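Robot teaching by demonstration

Robot teaching by demonstration is a way of getting a robot to do a task by having a person carry the task out first, using the robot's own arm and hand. The person may push the arm along directly, or may steer it from a separate set of controls. The movements are recorded and later played back or used to train a control program. The method is also called programming by demonstration, learning from demonstration, or, where a trained program is the result, imitation learning.

Contents
Teaching by hand
Teaching by remote control
Recording
Teaching in simulation
Known problems
See also

Teaching by hand

In hand teaching, also called lead-through or kinesthetic teaching, the operator takes hold of the arm and moves it. The joints are set to give way under light pressure while the motors hold up the arm's own weight. At points along the path the operator presses a button to store a position, or the whole movement is stored from start to finish.

Early lead-through systems were used for spray painting, where a skilled painter could guide the arm through the strokes. The method is still common for simple pick-and-place work. It is harder to use with hands that have many joints, as a person can't easily set every finger while also moving the wrist. The operator's own arms may also block the cameras.

Teaching by remote control

In remote control teaching, or teleoperation, the operator does not touch the working arm. Common controls include:

Leader arms. The operator moves a copy of the arm, often a smaller one, and the working arm follows joint by joint.
Handheld controllers. The position of each controller is tracked and the robot's wrist is sent to match. A trigger usually opens and closes the gripper.
Gloves. Sensors read how far the fingers are bent, and the readings are matched to the joints of a robot hand.
Camera tracking. The operator's bare hands are followed by video. No equipment is worn, but tracking can be lost when one hand passes behind the other.

Delay matters a great deal. When the picture reaches the operator late, the usual response is to move, stop and wait, and the pauses end up in the recording. Most operators are given practice time before any of their work is kept.

Recording

A single run through a task is called an episode. An episode normally holds the joint positions, the commands sent, the state of the gripper, and video from one or more cameras. A camera may be fixed above the table, placed at head height, or mounted on the wrist. Wrist views show the point of contact well, although the fingers take up a large part of the image and hide whatever lies behind them.

Episodes are commonly marked as good or failed by the operator, then checked by a second person. Some groups keep failed runs, mostly for training a program to tell when a task has gone wrong.

Teaching in simulation

Demonstrations can also be given to a simulated robot. The operator uses the same controls, and the arm, table and objects exist only in software. Nothing breaks, and the objects can be put back at once. Textures, lighting and object positions can be changed between runs.

The Zirness collection, put together at the Mominer laboratory in Dernwood under Ama Laryea, is made up of 2,000 simulated episodes of tabletop work with small household and display objects. It was released on 10 May 2021. Its operators worked in pairs, one steering and one checking, and changed places every 2 hours. A later set, Berisha, used the same controls on real arms so that the two could be compared.

Known problems

A trained program tends to copy the operator's habits, including hesitation and needless movement. Small errors can add up until the robot reaches a position that no demonstration covered. A usual remedy is to let the operator take over at that point and add the correction to the training data. Programs trained only in simulation often do worse on real equipment, where friction, soft materials and camera noise differ from the model.

See also
Teleoperation
Imitation learning
Robot simulation

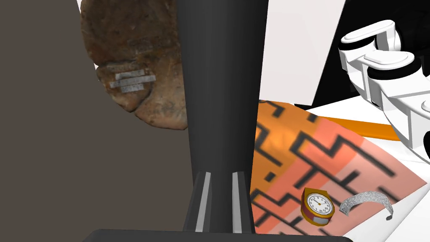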